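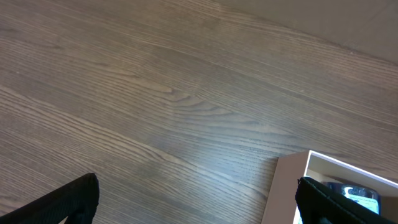 Bronstead, 2022-02-07

How to share a packing station with the gripper arm

This guide is for packers at Ekent who start working beside the arm this month. I wrote it together with Shireen Dlamini from the second shift, after we had packed 571 orders in this way.

Before you start

Put the open carton on the wood floor, inside the reach of the arm. Keep the floor between the carton and the wall clear. Fold all flaps fully out, so the camera on the wrist can look inside. With glass jars, the lid must be up and the label must not be loose.

Steps

1. Press Hold on the panel and wait for the steady light.
2. Place the carton and step back behind the line.
3. Release Hold. The arm moves over the carton with its fingers open.
4. Watch the first jar of every order. If the fingers come down on the carton wall, press Hold and turn the carton a little – do not push the arm by hand.
5. When the order is complete, press Hold again before you reach in.

Wipe the black finger pads with a dry cloth every 4 hours. If the floor shines strongly under the lamps, the camera can lose the edge of the carton. Lower the lamp one step and try again.

What is different for you

You will bend and lift less, but you will look and decide more. In the first week this made me more tired than lifting, so please take the short breaks. Checking the order sheet and closing the carton stay with the packer. Changes of shift places go through Victor Athumani, extension 1678.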